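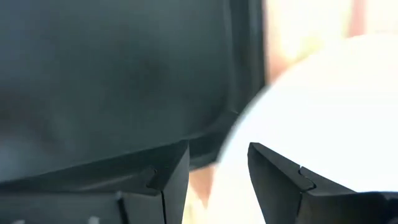 Raised rim, close up

Selling to the Gunawan mill for the first time – do I register each field or the whole farm?

Irfan Wijaya

Hello everyone, and thank you in advance to anyone patient enough to read this. My wife and I took over her uncle's rice ground outside Danum last fall, and this will be our first crop under our own name. The Gunawan mill says they'll take up to 300 sacks from us in September, but they want a grower number first, and the district form has me going in circles. Part of the land is in her uncle's name still, part is rented, and the form only has one box for "parcel." Do I send in one form or three? The window closes 12th April and I'd hate to miss it over something silly. Also, does the mill weigh before or after they take off for moisture? Her uncle just says "they're fair people," and I'm sure they are, but I would like to know!

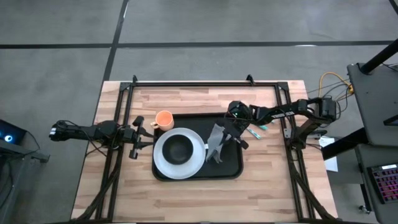

Plate, small bowl and mug on the tray

Yanti Santoso

Welcome, Irfan, and congratulations on the new ground! We went through this when we added the Lusitz fields, so I can tell you how it went for us. You send one form for the farm and then a parcel sheet for each piece of land, and the sheet is number 451 – it isn't stapled to the main form anymore, you have to ask for it at the counter. For the rented piece they wanted a copy of the lease with both signatures. For the uncle's piece, a short letter from him was enough in our case, but do call ahead, the clerks don't all read the rule the same way.

On the weighing, our loads went over the scale as delivered and the moisture came off on paper afterward. Ask for the slip with both figures on it and keep it. I was shorted by about 200 pounds one year (an honest mix-up with another load) and that slip was the only thing that got it straightened out.

Brastska

just do one form, I did and got my number fine. might be different if you rent

Irfan Wijaya

Thank you both so much. I called this morning and she's right about the sheet, so I'm picking up three of them tomorrow, and her uncle is already working on his letter – two pages so far.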